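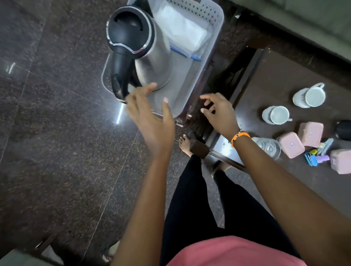
Left hand just short of the kettle handle.

24 Sep 2023

A slow sort of day, grey until after lunch, and I have spent far too much of it thinking about kettles. I'd meant to write letters. I owe one to Helge Sæther, who will by now have decided I'm ill or cross with him, and I am neither, only behind with everything as usual.

It began at breakfast with the Baumgartner leaflet, which had come through the door with the parish news folded inside it. They say that before long there will be a machine for the home that can tidy a room, put the shopping away and make a hot drink. There was a drawing of it, very smooth and polite looking, with its head on one side. The price wasn't given. I read it twice over my toast and then put it under the fruit bowl, where it can keep the gas bill company.

I don't laugh at these things the way I used to. When I worked at Binus we had a packing line that everyone said would never manage the small cartons, and by the time I left it was managing them very nicely, 1,676 in a shift, and never a sore back. But those cartons were all the same size and they came along one behind another, all facing the same way, with a rail on each side so they couldn't wander off. If one did arrive crooked the whole line stopped and a light came on, and one of us would walk over and put it straight with a finger. I must have done that 11 times on a bad morning. It was the easiest part of the job and the one part the line couldn't do for itself.

So, the kettle. It's stood in a grey basket, with something white and folded beside it, partly tucked up against the side. The handle is black and curves down on the left. To pick it up you'd have to come in from above or from the side, get your fingers through, and lift it up over the rim of the basket without dragging the white thing along with it. I tried to write down the steps, as if I had to explain it to a machine that had never met a kettle, and I gave up halfway down the page! There is so much in it. How far to open the hand, and when to begin closing it, and how hard to hold. Whether there's any water in it, which you can't know until you take the weight, and then your arm simply puts itself right without asking you. And all this time the other hand is waiting nearby with its fingers half curled, ready to steady the basket if it should be wanted. I never told my spare hand to do that in all my life. It just goes.

Then there's the table next to it, which is a proper everyday muddle, and I say so with affection, as mine is worse. Two white mugs, some pink containers, a clear bottle lying on its side, and a blue razor in among the small things. Anyone tidying that would have the mugs off to the kitchen and the razor off to the bathroom without a thought. How would the Baumgartner machine know? I suppose it could be taught that mugs are kitchen and razors are bathroom. But then the bottle: is it rubbish, or is it being saved? Even I couldn't tell you, and in my own house I'd only know from having been the one who laid it down. And I should think a clear bottle is a hard thing for a machine to make out in any case, when you look straight through it at the table.

And the floor! A lovely dark polished stone, the light shining up out of it in patches. I wondered whether a machine would take a shine for a puddle. I have done so myself in the hall at Savness and walked all the way round it.

After lunch I rang my sister at Budport to have it out with her, and she took the other side, as I knew she would. She has had her little round floor sweeper two years now and speaks of it as you would of a good dog. It does under the beds, she says, which she can't any more with her knees, and she doesn't mind a bit that it has to be fetched out from the curtains. Her view is that I'm asking for too much at once. She doesn't want a butler. She wants one thing that lifts what's heavy and one that reaches what's high, and she'd be content to find her own mugs. I said that a full kettle was heavy, and she said well then, let it learn kettles, and leave the razor to me.

I've been turning that over while I did the ironing. (There's another one. A sheet, perhaps, but a shirt collar? Or that blouse with the gathers?) I think she may be nearer the mark than I am. We do talk as if it were all one chore, "the housework", and a machine could either do it or not, when there must be 200 separate little jobs in an ordinary day and some are just like the cartons and some aren't like them at all. Washing clothes went over to the machine before I was married, and washing plates some time after. Carrying them to the cupboard is still with us. I can see a kettle going over one day, if it always lived in the same spot with nothing leaning on it. A kettle in a basket with a bit of something tucked beside it I would put a good deal further off, and I'd not care to be sitting under it while it practised.

She says I should come over in October when she has the spare room straight, and see the sweeper for myself. I've said I will, if the trains are behaving. I am to bring the big saucepan and 6 jars, as she has more plums than she knows what to do with.

Letter to Helge tomorrow, first thing, before the post. Must also find the lid for the blue dish. Tea now, and I shall be watching my own hands the whole time like a fool.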